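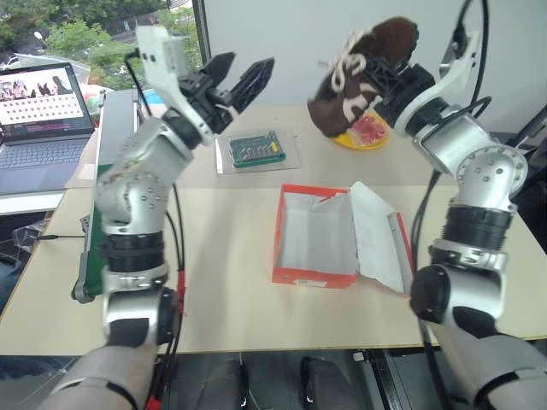
Why do new shoes come in a box?

Mostly so they don't get squashed. A shoe is hollow, and a hollow thing gets bent out of shape when a heavy thing sits on it. A box has stiff corners that take the weight. It also keeps a left shoe with its right shoe, and any shop worker will tell you how annoying it is when those two get separated.

But is a shoebox really the best box?

People say a shoebox is perfect for keeping just about anything. You may have heard this from a grown-up who has a closet full of them. Should you believe it? Let's check.

Start with the cardboard. Many shoeboxes are thin. They are made to hold one pair of shoes, and a pair of shoes isn't very heavy. Fill the same box with rocks from the yard and the bottom may sag. Punby, a store that sells storage boxes, used to say on its signs that a shoebox "lasts forever." Seidu Bonsu, who runs the craft room at the Gustwood library, didn't buy it. He kept 16 shoeboxes on a shelf, and by August the ones near the leaky window had gone soft. Cardboard is made from paper fibers, and damp paper fibers let go of each other.

So forever is wrong. A dry shelf helps a lot, though.
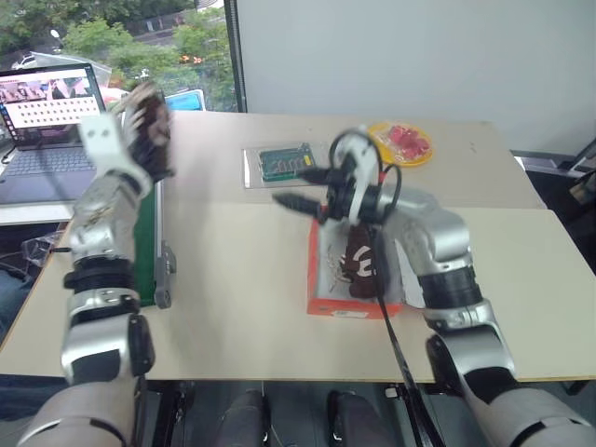

A plush-like thing in an orange box with a white label on the front.

Now the lid. Some shoeboxes have a lid that lifts right off. Others have a lid joined along one side, so it folds back like the cover of a book. Which is better? A joined lid can't get lost under the bed. A loose lid can be put underneath the box while you dig around inside. Ads will tell you one kind is "smarter," but ads are trying to sell you something. Try both.

What about soft things, like plush toys? A plush toy can be squeezed into a space that looks too small, and it usually puffs back up. Usually! Leave one squashed for months and it may come out with a flat face. If you have to sit on the lid to close it, get a bigger box.

Hard and pointy things are a different story. Small electronic parts can have thin metal pins that bend easily, so they do better in a stiff plastic case of their own.

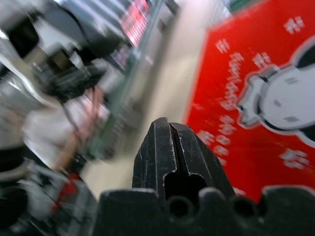 Then there is writing on the outside. Big bright letters on a package are there to catch your eye in a store. They don't always help you find your stuff later. A plain label that says MARBLES works better than any fancy lettering, as long as the box has marbles in it. Check now and then. Edem Laryea's class at Bidton School opened a box marked CHALK and found 69 buttons.

Try it yourself: put one book on an empty shoebox, then another. Stop when the lid starts to dip. Did it hold more than you guessed, or less?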